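I got Tae-yang Ma on the phone on a Tuesday, and the first thing out of his mouth was a number. "827 dollars. That's what we spent on connectors last year. Connectors!" He runs equipment planning at Penner, the small shop in Drenstead that does shelf-stocking automation for pharmacies and corner stores, and I'd called to ask how a team that size decides what to buy.

Mostly, he said, they put off buying. The next arm on his list is a Sarkaso, and he wants it badly, but the order doesn't go in until March. Until then the shelf work happens in simulation, on a planning setup the team calls Follow (he couldn't remember who named it). "I used to buy the arm and then figure out the shelf. I did that for years! Now I want to see the gripper get in under a board before I sign anything."

I asked what he looks at first. Reach? Payload?

"Clearance. Everybody shops by reach, it's the big number on the sheet. But my customers have shelves on top of shelves, and the fingers have to get in there with a box in them."

The budget has 10 lines and he read me all of them, bless him. Three are for the arm itself. The rest is mounts, cabling, spare fingers, training days, and a line just called "floor," which is money for leveling whatever floor the customer swore was level. I told him I'd never have thought of that one. "Neither did I, the first time," he said, and laughed for a good while.

Simulation isn't free either. They ran 576 trials over the summer, and somebody had to set up every shelf height and then sit down with the results. He figures it in as staff time and defends it every year when the numbers get reviewed. He'd cut the training days before he cut that, which surprised me, and we argued about it a little.

Last question: what would he tell a shop buying its first arm? "Get the spare fingers quoted on the same day as the arm. Same piece of paper. You'll need them sooner than you think."
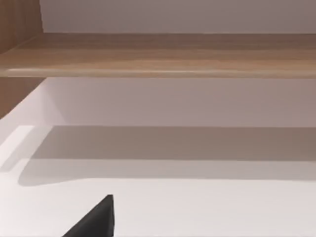
A gripper fingertip in front of a bare shelf, in simulation.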